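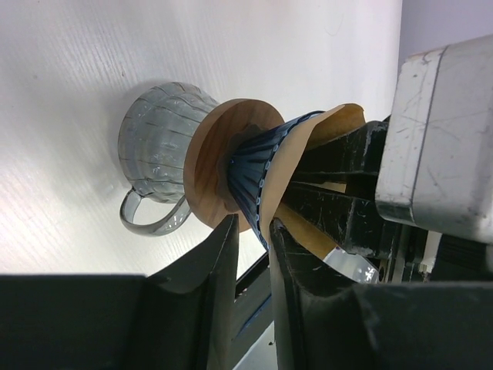 Attachment 1 – paper in the dripper, dripper in the wood collar, collar on the glass pitcher

Ticket: Brinden pour-over set, filter too tall and drawdown slow
Opened: 18/03/2018
Customer: Dolores Baptiste
Handled by: Booker Zamora, Endlow kitchen support
Status: Closed, one follow-up

Dolores Baptiste wrote:

Hi! First, I love this set. The blue ribbed dripper with the little beads along the rim is the prettiest thing on my counter, and I've been making coffee for anyone who walks past. Two problems though.

1. The paper sticks up well past the rim of the dripper. When I pour, the tall part folds in on itself and grounds get behind it.

2. A full brew is very slow. It runs fine for the first 30 seconds, then it nearly stops, and if I lift the dripper a bit it starts up again with a gurgle. I'm using tan cone papers from a box my neighbor gave me, so no size on it, sorry. Medium grind.

The glass pitcher and the wood collar have no chips or cracks that I can find.

Booker Zamora replied:

Hi Dolores, great write-up, and the gurgle is the best clue in it! Air has to get out of the pitcher as coffee comes in. If the collar and the dripper both seal tight, the air has nowhere to go and the flow stalls. Lifting the dripper lets it out.

Could you try these and tell me what changes?

a) Take everything apart and look at the underside of the wood collar. There's a shallow groove cut across it for air. Wipe it out with a damp cloth. Please don't soak the wood.
b) Measure the collar hole at its widest point. We have two collars out there, a 66 mm and a 68 mm. The tighter one came with the older dripper.
c) Fold the paper along the seam, open it, seat it in the cone and rinse it with hot water before the coffee goes in. Press it flat against the ribs with a spoon.
d) Put the collar on first, check that it sits level, then add the dripper. 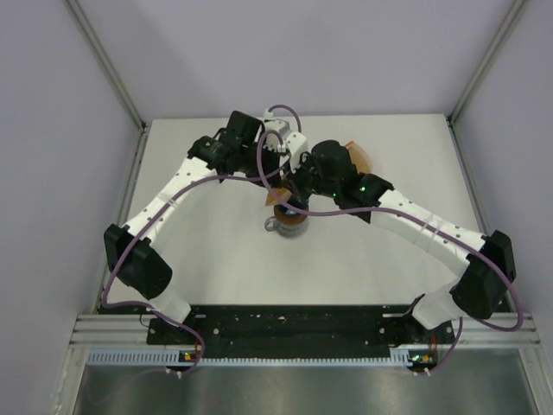
Attachment 2 – wider view, orange-brown disc at the top of the stack and pale gray ring at the base

Dolores Baptiste wrote:

OK, this was fun. The groove was packed with what I think was old wax! I got it out with a toothpick. The hole measures 66, so I guess I have the older collar under the newer dripper?

The rinse made a huge difference to the paper. It sticks to the ribs now and stays put, even the part that stands above the rim. Flow is better but it still slows down near the end.

Booker Zamora replied:

Wax makes sense – the collars get a coat before they're packed and it can pool in the groove. And yes, that's a mismatch on our side. I asked Alaric Abernathy in the Bruvemthorpe shop to pull a 68 for you and he's sending it today, no charge. Keep the old one, it makes a very nice coaster.

In the meantime, turn the dripper a little after you set it down so it isn't wedged into the wood. And go one step coarser on the grind.

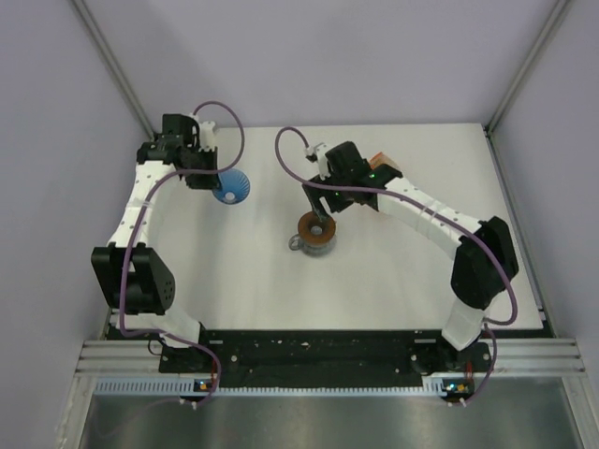
When you swap collars, lift the dripper out first and set it aside, then take the collar off by its edge with your other hand on the glass. The collar can hold on harder than you'd expect if coffee has dried under it, and pulling on the handle to break it free is how most handles get snapped. Warm water along the joint for a minute will loosen it.

On the papers: any cone paper will work if it reaches the bottom of the dripper. If the tall edge bugs you, trim it with scissors after folding.

Dolores Baptiste wrote:

The new collar came!! It drops right on and the dripper sits in it without any wiggle or squeeze. I've made 13 pots and not one gurgle. Coarser grind tastes better too, much less bitter.

One small question, can the wood be oiled?

Booker Zamora replied:

So happy to hear it! Yes, food-safe mineral oil, a thin coat, wiped off after an hour. Keep it out of the groove. I'm closing this one, and I've asked Halldóra Holst to add the two collar sizes to the Brinden parts page. Reply to this ticket if anything comes up.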